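Desk Supplies and Sorting – progress report to the Flernari small grants fund
Clustley study centre, August 18, 2024

You gave us 300 pounds to sort out the stationery, and the stationery has put up more of a fight than expected. The plan was simple. Everything that had drifted into the 31 drawers at Clustley would be brought out, tested, thrown away or given a proper home, and the homes would be cheap.

The bring-it-all-out stage is finished. We work through the haul one tableful at a time, folders in the middle and small things to the side, because the first attempt (everything at once, on the floor) ended in a search for the scissors.

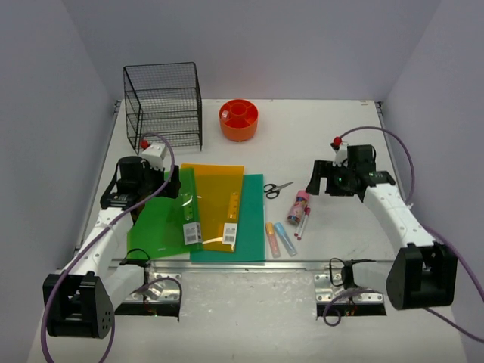 Spending so far has gone on storage and labels. Barcode labels are on the plastic folders that have been entered in the lending list, and the list has so far survived contact with the people who use it. Highlighters were the main casualty of testing. We had been keeping a great many dry ones, apparently out of loyalty.

Folders go by colour: green for forms, yellow for timetables. We had hoped this would need no further explanation. A sheet of further explanation is now on the wall at Clustley, and a second copy has gone to Montes.
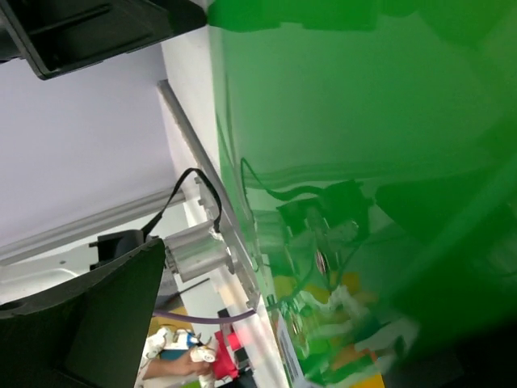
Green plastic close up, with a hand at work on the table beyond.

The mixed bits remain the slow part. Glue sticks, caps and things that may once have belonged to other things are now allowed into the divided tray, on condition that someone looks through it at the end of the month. The wire basket takes whatever is too big.

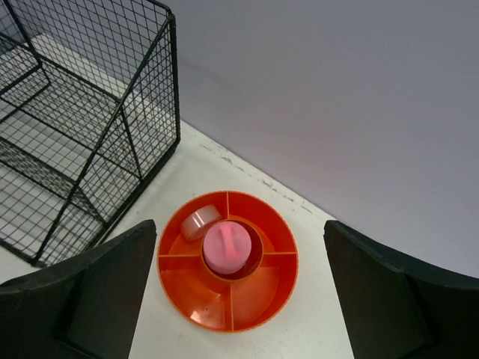

Umut Karaca would like it recorded that the tray has too few compartments, that he said so before it was bought, and that a second one would still be cheaper than another set of drawers. Kaan Tekin thinks a second tray would simply fill up with caps. Both views are noted, and both will be heard again in September.

We are 4 weeks behind on the Plutameck cupboard, which turned out to be locked. The key has been found – in one of the drawers. Seven boxes are waiting inside it and we would rather not guess at the contents.

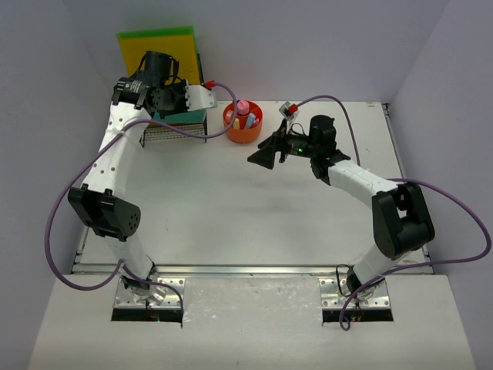

Flernari small grants: progress report, page 2

What is left to do: empty the Plutameck cupboard, finish the labels, and agree on where the scissors live. We do not expect to ask for more money, unless the second tray wins. Receipts are with Kaan and will follow by post once he has found an envelope.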